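## 4. What we ran into in the living room

By the time our project class moved out of the lab at Fostley and into the furnished room, I was pretty sure the hard part was over. We had 722 teleoperated episodes from the bench, the policy was doing fine on foam blocks, and I figured a pillow is just a big soft block, right? Well, no. A pillow folds when you grab it, and it looks different every single time you put it down.

The task we settled on was tidying a sofa (we called it the Storville task, after the team that came up with it). The robot gets a spoken request, picks out a pillow by color, and sets it against the right back cushion. I spent most of Tuesday with the wrist view open on my laptop, trying to work out how much of it the policy could really use. 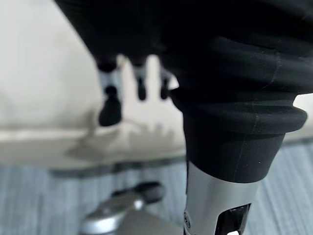
My guess going in was that we'd lean on the wrist view for everything, and I changed my mind pretty fast. Up close, a pale cushion gives you very little texture to hold on to, and our depth estimates wandered all over the place. So we let the head view choose the pillow and the approach direction, and only handed things over to the wrist view for the last bit of the reach – an idea we borrowed from our own class notes on Sallomum, the planner we wrote the semester before.

Splitting the job that way meant we had to relabel a lot of data. We ended up with 977 clips tagged as either "far" or "near," and I did way too many of those myself late at night! The tagging rules were simple enough: if the whole target pillow was in the head view and no finger was touching it, the clip was "far." The layout in Figure 2 is a good one for that, with the blue pillow easy to tell apart from the beige upholstery.
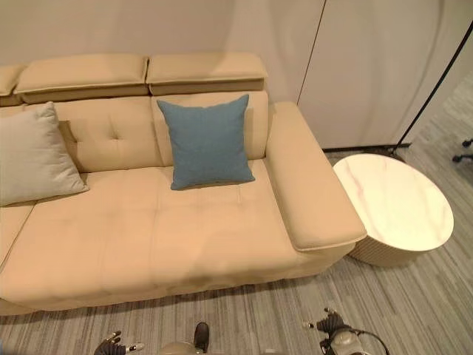
**Figure 2.** Head view of the sofa, with the blue pillow against the right back cushion and both hands partly visible at the bottom.

The light gray pillow gave us more trouble. Its color is close enough to the sofa that our segmenter kept merging the two, and we tried 5 threshold settings before giving up and training a small edge model, Farah, which I describe in the next section.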